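Print this post | E-mail this to a friend

We use cookies to keep this site running. By continuing to read you agree to our cookie notice.

Learning to write letters again

My grandmother wrote to her sister every Monday for most of her life, and when we cleared out the house in Climton I ended up with the lot of them in a biscuit tin, tied with kitchen string. I meant to have a quick look and put them away. Well! Three cups of tea later I was still on the floor, reading about the price of lemons and a neighbour's new fence and what the minister had for lunch, and I thought, I would dearly love somebody to write to me about their lemons.

So back in May I started. I had 2 people in mind, my old school friend Idalina Sequeira, who moved down to Uvside and is hopeless on the phone, and my cousin's girl, who is nine and loves getting anything at all with a stamp on it. My handwriting was dreadful. I'd got so used to typing that my hand ached after half a page, and I kept wanting to go back and shift a sentence somewhere else, which you can't do in ink without making an awful mess of it.

What helped was giving up on news. I used to sit there at 2 in the afternoon trying to think of something important to say, and of course there wasn't anything. Now I just begin with whatever is going on (the magpies, usually, or the state of the gutters) and carry on until I reach the bottom of the second page. Idalina's favourite so far was the one where I spent a whole side complaining about a recipe for quince paste.
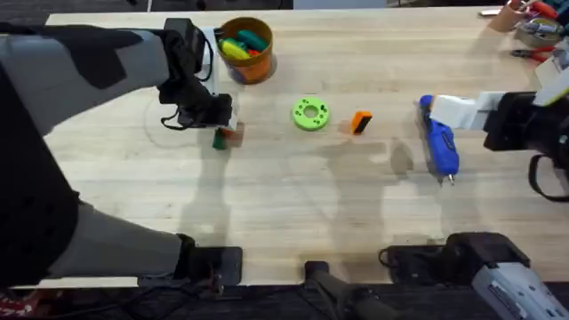
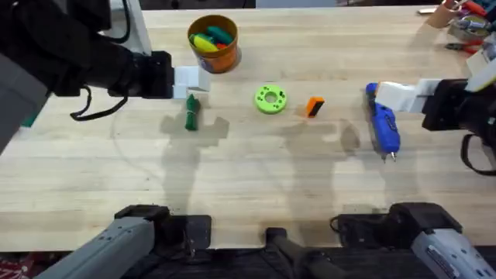
Zulmira Leitão wrote in after my last post to say that I was being far too strict about ink, that she has kept up with her brother in pencil for 28 years, and that he has never once complained. She also reckons a letter should go in the post the same day it's finished, before you can read it over and lose your nerve. I've tried that twice now and she's right, though I did send one off without the second page.

I've been asked about paper as well. I buy the plain cream pads from Figueiredo, the stationer's near the station, and I've stopped saving the good ones for best - that's how you finish up with a drawer full of lovely paper and nothing written on it. Envelopes I'm less fussy about.

The reply from Uvside took 3 weeks and was mostly about her knees. I read it on the back step before I'd even put the shopping away, and I've already started on the answer.

Print this post | E-mail this to a friend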